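Rapport de projet — Financer une jeune entreprise par ses premiers clients : le cas de Grunent
Jummai Nwosu et Higinio Olvera
Module Création d'entreprise, sous la direction de Tomoyo Uchida

2. Le terrain et la méthode

Quand nous avons commencé ce travail, en avril, nous pensions comme presque tout le monde dans notre promotion qu'un jeune fondateur devait d'abord convaincre sa banque. Nos lectures nous avaient un peu préparés à changer d'avis, mais c'est surtout Melquiades Varela, fondateur de Grunent, qui nous a bousculés, avec beaucoup de patience et énormément de café. Il nous a reçus trois fois et nous a ouvert ses carnets de commandes, ce dont nous le remercions très chaleureusement.

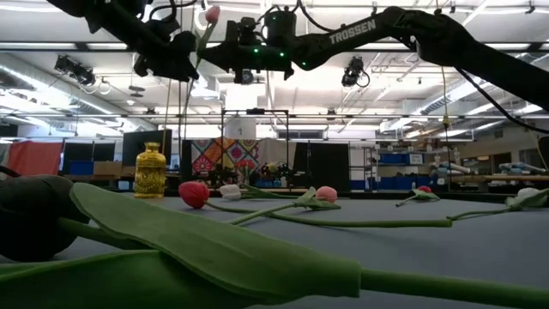
Grunent vend des abonnements de maintenance à de petits commerces. Avant d'embaucher qui que ce soit, M. Varela a proposé à ses clients de payer l'année d'avance, contre une remise de deux mois. Sur 35 commerces démarchés à Darkow et à Ponce, une bonne partie a accepté, et cet argent a couvert les premiers salaires. Nous avons longtemps hésité sur la façon de présenter ces sommes — un acompte n'est pas un bénéfice, et Mme Uchida nous l'a rappelé plus d'une fois dans la marge de nos brouillons !

Pour comparer, nous avons rencontré Hermenegildo Zavala, qui a lancé Ovach avec un prêt classique. Son récit est plus calme, il faut le reconnaître : il a dormi tranquille la première année, puis les remboursements ont commencé et il a dû renoncer à un second local.

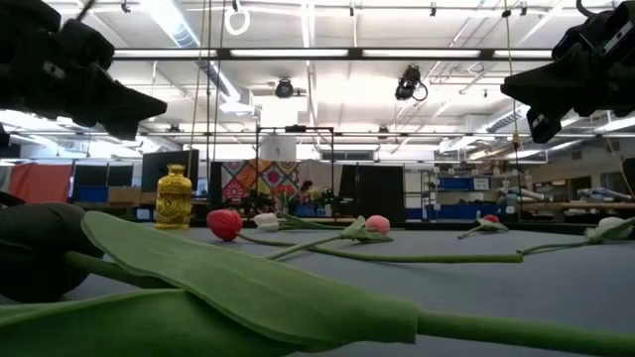 Tulipes artificielles couchées sur un plateau gris-bleu.

Il nous manque encore les comptes du dernier semestre d'Ovach, que M. Zavala a promis de nous envoyer. Nos tableaux de trésorerie, en annexe, s'arrêtent donc plus tôt pour son entreprise que pour Grunent, et nous prions le lecteur d'en tenir compte en les parcourant.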